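Disposal of partly used shampoo and conditioner after a tenancy ends

Posted by Čestmír Polák, Stulbridge

I manage a furnished building with short-term tenants. At the end of each stay we collect toiletries left in the bathrooms, and the storage closet now holds far more than we can keep. May the contents be poured down the drain, and can the bottles go in the regular recycling? The building is on a septic system with a tank of 1,000 gallons, last pumped in February.

Grurell

Please do not pour them out in quantity. A septic tank depends on bacteria, and a large amount of detergent in one day may disturb them. Opened products should be closed tightly and placed in household trash. Unopened ones may be offered to a shelter, subject to its rules.

Monent
Site moderator

The answer above is correct as to the tank. The following procedure is suggested for the remainder.

1. Sort by size. Full-size bottles are generally accepted for recycling once empty. Travel-size tubes are often too small for sorting equipment and should be set aside.

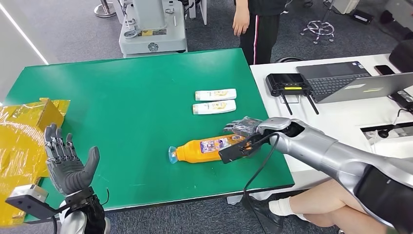

2. Empty and rinse the larger bottles, no more than five in a day. Rinse water in that amount is acceptable for a septic system.

3. Remove pumps, which usually contain a metal spring, and place them in the trash. Local rules on caps differ, and the hauler should be consulted.

Chiba

We just throw ours out.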